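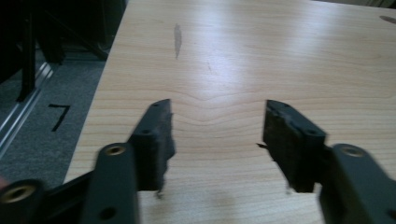

Surface Wear on Shared Study Tables
Anathi Khumalo and Faustine Renaud

1. Aim
To record marks and glare on pale wood tabletops in the Zandport reading room, and to test whether a satin finish is suitable for desk work.

2. Method
Each table was checked at 14 points in June, in the morning and again at 3 pm. Stains were noted by shape, colour and distance from the nearest edge. Gloss was scored by eye on a five-step scale.

3. Results
Of 365 readings, 13 were left out because the blinds had been moved. Narrow stains were harder to find where window light fell across the grain. Afternoon scores were higher at most points.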